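Ticket: Left and right gripper streams out of step after replay export
Project: Dorora
Component: Weslow replay service, time alignment module
Reported by: Behrouz Zamani
Assigned to: Po-yen Wu
Priority: High
Status: Resolved, pending release

Summary

When a two-handed recording is exported through Weslow, the opening width of the left gripper lags the right. The fault appears only in sessions where the two devices were started separately. Policies trained on the affected exports close the left fingers too late during pick and place of small wrapped items.

Steps to reproduce

Start the right device, wait several seconds, then start the left device.
Record any two-handed sorting task.
Export with the default Mok profile.
Open the result in the timeline viewer and compare the two width traces against the video.

Expected result: both width traces match finger motion in the video.
Actual result: the right trace matches. The left trace trails by 900 ms for the full length of the session.

Work log

Zamani: Fault confirmed on 2 separate workstations with the same export file. Raw logs attached. The raw left trace is correct before export, so the recording firmware has been ruled out.

Wu: Received. The lag is constant and does not grow with session length, which argues against clock drift. Please export once more with the smoothing filter turned off and attach the result.

Zamani: Filter turned off. No change in the lag.

Wu: The alignment module reads a start offset for each device from the session header. In the Mok profile, the left offset is applied once when the header is loaded and again when the streams are merged. The right device serves as the reference and has an offset of zero, so the second pass has no effect on it. Sessions with a shared start are not affected for the same reason.

Wu: Patch submitted to the Hositz branch. The merge step now checks whether a stream has already been shifted and stops with an error if a second shift is requested. A regression test with unequal start times has been added.

Zamani: Patch installed on Tuesday. The affected sessions were exported again and checked against video at grasp and release. The candy sorting session was used as the main reference - its short grasps make any lag easy to find.

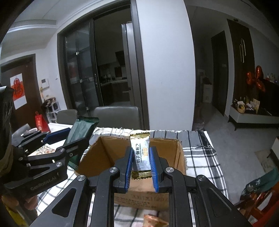

Do sessions exported before the patch need to be recorded again?
The raw logs hold correct timing, so a fresh export with the patched module is sufficient. Existing exports should be removed from the training set first.

Wu: Width traces reviewed for both devices. Left and right now agree with the video at every grasp checked. Policies trained on the earlier exports should be retrained before any further evaluation.

Remaining items

Add a warning to the timeline viewer when start offsets differ between devices.
Update the Mok profile notes to state where the offset is applied.

Ticket to be closed when the Hositz branch is merged.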